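Home Explore Lists Sign in
Search posts Enter a keyword Go

Jolene Halliday
2021-04-10

OK, the Nilik two-arm kit. I've had it on my bench long enough to have opinions, so this is a thread!
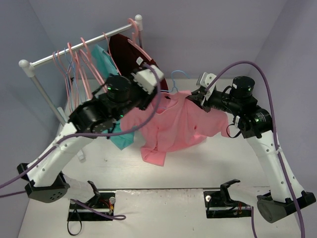
1/ Laundry is my favorite test for any pair of arms. A shirt never sits the same way twice, so you find out fast how well two grippers share one piece of cloth. Putting tees on hangers is what I keep going back to.

2/ Setup took me 3 evenings, and most of one went to cable routing. Leave more slack at the wrists than you think you need. The drawing in the manual is too tight (Yiran Tan warned me, I ignored her, I redid it).

3/ The grippers! Pointed fingers are so much better on thin jersey than the fat rubber pads on my old Gramier. You can pinch one layer at a shoulder and leave the other alone. Heavy stuff like denim, not so great yet.

4/ Light hangers are harder than shirts. They swing, they turn, and if you squeeze near the hook they pop right out. I ended up slowing the close speed to 50 percent and that helped a ton.

5/ Someone asked for numbers. I've logged 515 tries since I got it and I'll post the whole sheet once I clean up my notes, because half of them say things like "weird sleeve."

6/ Stuff I'd change: the calibration tool forgets your settings after an update (it's happened 2 times), and the spare finger screws come in a bag with no sizes on it. Support was quick and friendly both times I wrote.

7/ Would I get it again? Yes, for cloth work for sure. If you mostly move boxes, look at the Mathebula arm first, it's simpler and there's less to tune.

8/ Next up is button-down shirts, and I'm a little scared of collars. If you've tried them on this kit, tell me what close speed you used!

Recent threads
Gramier pads after a year of towels
Cable slack, part two
Emmett Crenshaw's sock bin notes
Tullberg wrist mounts, first look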